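Willer Test Kitchen | Notebook | Recipes | Suppliers | Visit

2 min read

1/9/26

Second batch of the barley and squash soup for the winter board at Yeo. Same base as before, onions cooked slower this time. Used the Prosoton immersion blender on half the pot and left the rest chunky. Texture is closer to what we want.

Barley is still drinking up the stock. Started with 400 g of squash per small pot and it went from soup to porridge after an hour on hold. Next round: cook the barley separately, drain it, add per bowl at service. That costs us a pan but it holds better.

Salt was low. The Brarneo stock concentrate is milder than the old one, so the old recipe card is wrong now. I crossed out the salt line and wrote the new amount in pencil. Please don't ink it until we have run it again.

Hold temperature on the left well was 68 C at the start and stayed there with the lid on. With the lid off it drops fast and a skin forms. Lid on between ladles, please.

Tasted next to the tomato. The tomato is fine as it is — leave it alone. Squash needs acid. Cider vinegar was better than lemon, and 2 teaspoons per small pot was enough. Sage got lost. Try frying it and putting it on top.
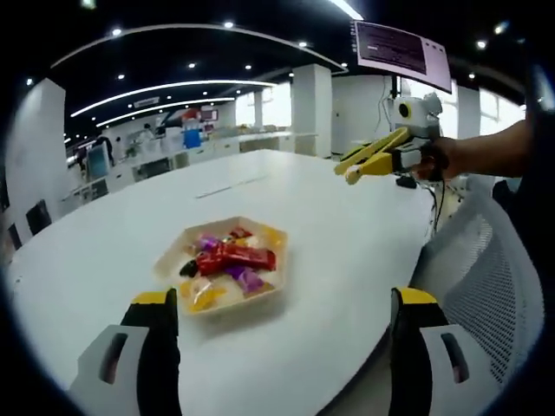
Bread: the rye is too sour against the squash. The plain white roll was better and costs less. Ask the bakery if they can do a smaller one.

Invoice 707 for the paper soup cups is still open. Lids came in the wrong size, cups are right. Do not throw out the box.

To do: barley test, new recipe card, chowder base not before April.

Contact the kitchen | © Willer | Back to top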